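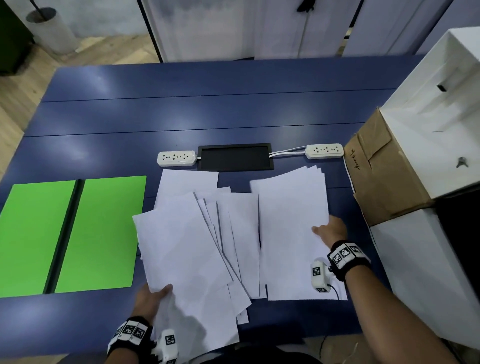

Segundo Ñahui wanted to know whether the paper table would still need people once the new machine is in, and he said he would prefer a straight answer now to a surprise later. He asked it at the June staff meeting and several others have asked since.

2021-09-14 | By Fiorella Bianchini
19 shares | 2 comments

Search the newsletter Go

The short answer is yes, with different duties. The longer answer takes up the rest of this item.

Flollamitz has ordered a robot cell for the finishing room at Kakolden. The supplier calls it Wunik. It has two arms and will take over part of the paper preparation, meaning the work of pulling loose sheets together, loosening them so they don't stick, and getting the edges even before they go to the cutter. At present seven of us share that work in turns. Anyone who has done a full shift of it knows what it does to the thumbs.

Paper is harder for a machine than it looks. A box has corners that stay where they are. A stack of sheets bends in the middle, slides, and catches air. Dušan Bednárik told the meeting that the first trial program dropped more paper than it moved. The supplier's answer was to record how our own staff do the job and build the program from that. Everyone who takes a turn wears a strap on each wrist with printed markers and a small sensor module, and then does the work in the usual way at the blue table.
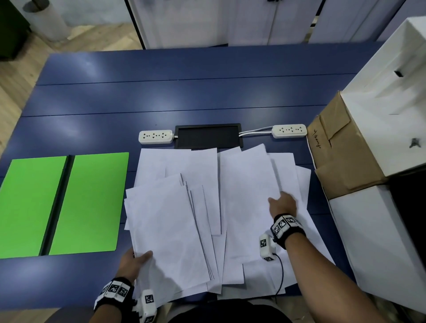
WORKPLACE

What is being recorded

The straps record where the hands are and how they turn. The camera is worn on the head and looks down at the table. Under the agreement we signed with the staff representatives, the recordings go to the supplier for the Wunik program and to no one else. They are not used to compare one person's speed with another's, and supervisors do not have access to them. If you are asked to do a session you may say no, and it will not be noted anywhere. Sessions count as paid working time.

A few people have said the cables get in the way when you reach across. That has been passed on. Reijo Honkanen found that it helps to route the cable along the inside of the arm before you start, and to have someone else check the strap. Too loose and it slides. Too tight and your hand goes numb before the break. 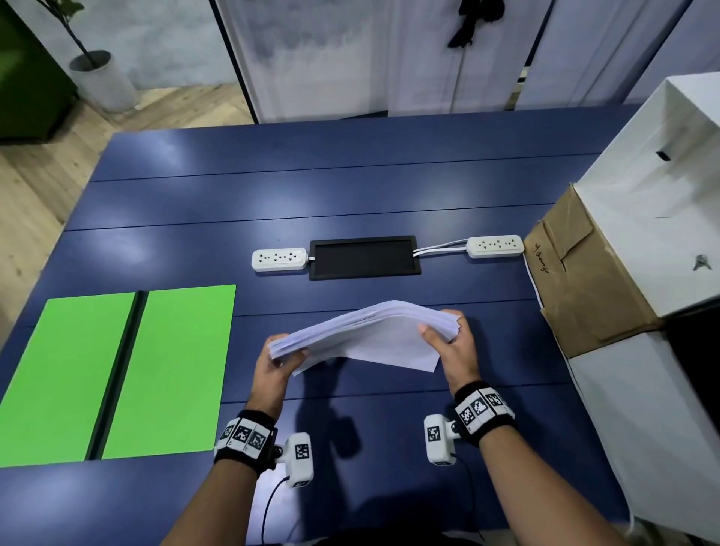 Holding a stack at both ends, with the marker straps on.

What changes for the room

The cell will run the plain white stock first. The order is for 3000 sheets an hour, and we will believe that when we see it. Colored stock, odd sizes and anything already folded stay with us. So do rush jobs, at least through the first winter.

No one is losing a position over this. Two of the seven places on the paper rota will become operator places, which means loading the cell, clearing it when it jams, and checking what comes out. Training is at the Maldonado building and lasts a week. Operator pay is one grade up. The remaining five places keep their present grade and will rotate between hand work and the cutter, so that the same people are not on one task all day.

Ermanno Colombo asked for it to be put in writing that the operators may stop the machine without calling a supervisor first. It is now in the draft procedure, on the first page.

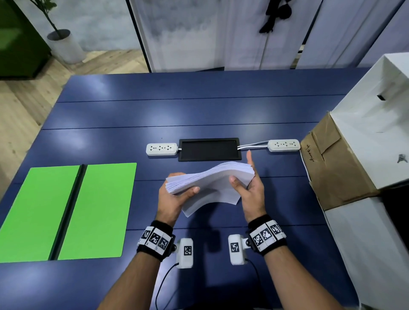
The draft also covers breaks, which were missed in the first version. Hand work keeps its current break times. The operator places had none listed, and that has been corrected.

There are still open points. We don't have a noise figure for the cell. We don't know how it behaves with stock that has been stored somewhere damp, and ours often has. Segundo has asked for both before anything is installed, and the supplier has agreed to reply in writing.

The sign-up sheet for operator training is on the board by the time clock. If you would like to read the full draft, ask Dušan for a copy.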